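Search Wirnar Stories Search

6 min read

The Forty-Ninth Tray

The report form had only one line for the cause, and Yavuz Dağdelen had left it empty for two hours.

He had worked at Privuro since January. The company moved black trays from a yellow table to a plastic bin. That was all, if you told it to your mother on the phone. The robot took a tray with its left hand, lifted it, turned, and let it go. Then it took the next one. The customer, Başaran, wanted 500 trays in one shift without a person touching anything.

At 3:40 in the afternoon the robot lifted tray number 48, turned to the bin, and did not let go.

Yavuz waited. The program said that the hand was open. On the screen there was a small green word, OPEN, and in front of him the fingers were holding the tray so hard that the rim began to bend. Then the arm went back to the table for the next tray, with the old one still in its hand, and pushed two others to the floor. He pressed the red button. He was standing closer than the rule allowed, and the tray passed his face by the width of a book.

He did not write this last part on the form.

Now it was evening and the building in Stunstead was quiet. He opened the pictures from the shift and put three of them next to each other on the screen.

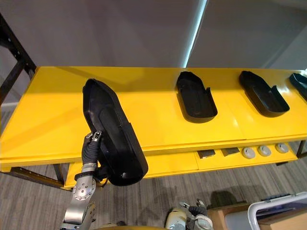
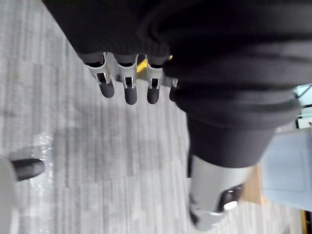
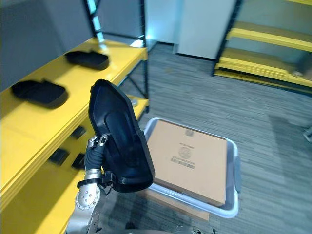 He looked at the fingers for a long time. He wanted to find something broken, a loose screw or a wire, a thing he could point at with a pen. It is easier to forgive a screw. But a picture cannot say what the hand believed, and the trouble was in what it believed.

He read the log again. Line 961 was the last one before he pressed the button. It said that the release was finished. The line before it said the same, and the line before that. The hand had reported its work as done three times, like a child who has not washed the dishes.

You are reading the order and you should read the answer, Wirnar said from the door. The program writes OPEN when it sends the command. It never asks the finger.

Yavuz turned his chair. "Since when?"

Since always, she told him. It had worked on all the other days, so it looked like knowledge.

She came in and sat down on a box. She did not put the light on. He explained the sensor in the finger, and how one could read it before the arm was permitted to turn. One more check, a small wait for each tray. Başaran would complain about the time.

"They will complain," she agreed. "And where were you standing?"

He had prepared an answer for this question, but in the dark room it seemed to him a poor one. He had prepared it in good English, with the word "approximately" in it.

"Inside the line," he said.

She was silent. Somewhere below, the heating started with a knock.

"How far inside?"

"I could read the small letters on the hand."

She nodded slowly, as if he had given her a number — and maybe for her it was a number. Then she took the form from his table and turned it over, where the paper was empty and there was space enough.

"Write it here," she said. "First the place where you stood. The finger can come after."

He took the pen. It was a cheap one and he had to draw a circle in the corner before the ink came.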